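Search this site Go

Budget the bench before the arm

Most purchase requests for a picking cell start with the arm and end with the arm. The arm has a quote, a part number and a lead time, so it gets a line. Everything else goes into "integration" at a flat percentage. I have reviewed enough of these requests to think the order should be reversed.

When we planned the Busdale cell, the first draft had 12 lines. Two covered the arm and its controller. By the time the cell ran, the parts list had grown to 177 items, and the arm had not changed. Growth came from fittings, air line, cable, brackets, board, clamps and bins. Few of these cost much alone. Each one needed a person to choose it, order it and wait for it.

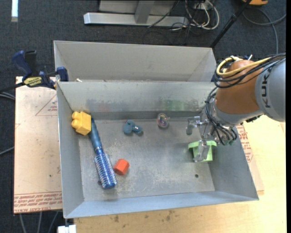 Page last changed: January, 4:10 p.m.

Bins deserve more thought than they get. A sheet-metal bin with sloping walls takes scuffs across the floor and stays in service. A bar clamp on the corner is a fair way to hold it during trials, and I would not pay for a welded stand until the layout has stopped moving. Buy a second bin at the same time as the first. Matching the size later is harder than it sounds.

Test items should have their own line too. A toy block, a round hairbrush and a clear ball ask different things of a two-finger gripper, and a bin of identical cartons will hide that. The Langat proposal listed no test items at all. The money came out of spares, and then there were no spares.

Cable routing is the line most often cut. Cables and tubes have to follow the wrist through its full reach, and the outer ones take the wear. I now ask for 5 percent of the arm price for cables, tubes and ties, held apart from the general reserve. Furkow and Skarner both quoted cable dressing as an option. It should be treated as part of the base price when two bids are compared, or the cheaper bid will look cheaper than it is.

The usual objection is that small items can be bought as needed. They can, at the cost of stopping the cell each time. A purchase order for a fitting takes as much desk time here as one for a gripper.

My request to anyone filling in the form is to list the bench, bins, clamps, test items and cables first, with prices. Put the arm on the last line. If the total is too high, choose a smaller arm.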